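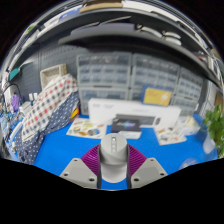 이번 주부터 파란 작업대에서 데모를 모으고 있다. 손에 그리퍼를 쥐고 물건을 집어 옮기면 그 동작이 에피소드 하나로 저장되는 방식이다. 지금까지 쌓인 것은 1,708개. 2월에 Wultville 쪽 작업을 할 때보다 속도는 느린데, 버리는 비율은 확실히 줄었다.

작은 상자나 어두운 색 포장은 정면에서 다가가는 게 제일 낫다. 비스듬히 들어가면 보라색 손가락 한쪽이 먼저 닿아서 물건이 돌아간다. 그런 것도 전부 지우지는 않고, 다시 잡아서 끝까지 옮긴 경우는 남겨 둔다. Dénes는 깨끗한 것만 쓰자고 하는데 나는 생각이 다르다. 실패하고 고쳐 잡는 장면이 없으면 학습한 모델도 한 번 놓친 뒤에 멈춰 버린다. Stumby 때 그걸로 2주를 날렸다.

배경은 일부러 치우지 않는다. 뒤에 반투명 서랍장이 있고 왼쪽에는 타공판과 바구니, 체크무늬 천이 있다. 음식 그림이 인쇄된 종이도 작업대에 그대로 깔아 둔다. 대신 15회마다 물건 위치를 바꾸고, 흰 상자도 세웠다 눕혔다 한다. 한 자리에서 너무 오래 찍으면 나중에 모델이 물건 말고 자리를 외운다.

한 번에 연속으로 하는 건 18분이 한계였다. 그 뒤로는 손목이 흔들리고 접근 속도가 빨라진다. 궤적을 그려 보면 바로 티가 난다. 쉬는 동안 앞에 찍은 것의 시작과 끝 지점을 잘라 두면 저녁에 몰아서 할 일이 줄어든다.

다음은 투명한 비닐 포장. Nataša가 라벨 규칙을 정리해 주면 시작할 생각이다.

2019년 5월 20일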